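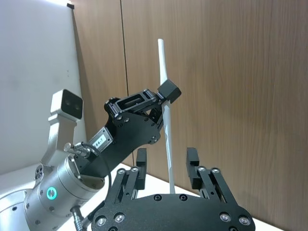

Lisier Work Table, White Top: Review

The Lisier is a large, plain table from Triltport, sold as a work table for shared rooms. I paid $500 for the white version, with delivery included. There is also a gray top, which I haven't seen in person. I have used mine every working day for long enough to know what I like and what I would change.

Delivery and assembly

It came in one flat box weighing 134 pounds, and the driver left it at the street door. Get help before you try to move it. The box has no hand holes, and the cardboard tore at one corner as soon as we tipped it up. The foam inside was good and nothing was damaged.

Putting it together takes two people. One could manage the legs alone, but turning the finished table over is a job for a pair unless you want to scrape the floor. The instructions are drawings only. Step 4 shows the cross brace upside down, and I had to take it off and put it back the right way. The hex key in the box is soft and started to round off before I was done, so I switched to my own.

The top

I bought this table for the top, and it's the best part. It is hard, flat and easy to wipe. Dried coffee comes off with a damp cloth. Ballpoint ink comes off with dish soap. Permanent marker left a faint gray line that I can still find if I look for it.

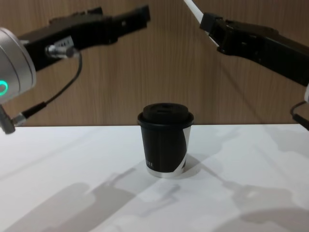 The edges have held up less well. Mine has a small chip on the long side where a chair arm hits it. I wrote to Triltport about a touch-up kit and got a reply the next morning saying they don't sell one. They did send a strip of clear edge tape at no charge, and it has stayed on.

White shows everything, of course. Crumbs, pencil dust and hair all stand out, and I wipe it down more often than I did my old brown desk. It does make the room brighter. If your walls are on the darker side, I'd pick this color over the gray. 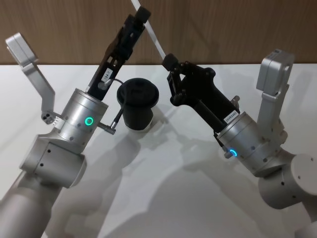 The white top in front of a wood-grain wall panel.

Stability

With the brace on correctly the table is steady. Typing doesn't shake it. Leaning on one end with your full weight makes the other end move a little, mostly on carpet. The leveling feet turn by hand and stay where you set them. I tightened the leg bolts again after the first month and haven't needed to since.

Before this I had the Skarkthorpe bench table, which cost less and wobbled from the day it arrived. I also tried the Wuisan at a friend's office. The Wuisan feels heavier and has a nicer edge, but its top has a slight texture that makes it poor for writing on a single sheet of paper.
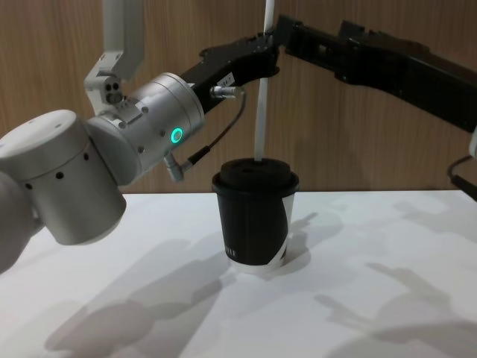 Good and bad

Good: flat, hard top. Cleans easily. Steady on a bare floor. Quick answer from customer service.

Bad: very heavy box. Poor hex key. Mistake in the drawings. Edges chip. No cable holes, and the clip-on cable tray costs extra.

Rating: 4 out of 5. I would buy it again at this price, and I'd order the cable tray with it to save on shipping.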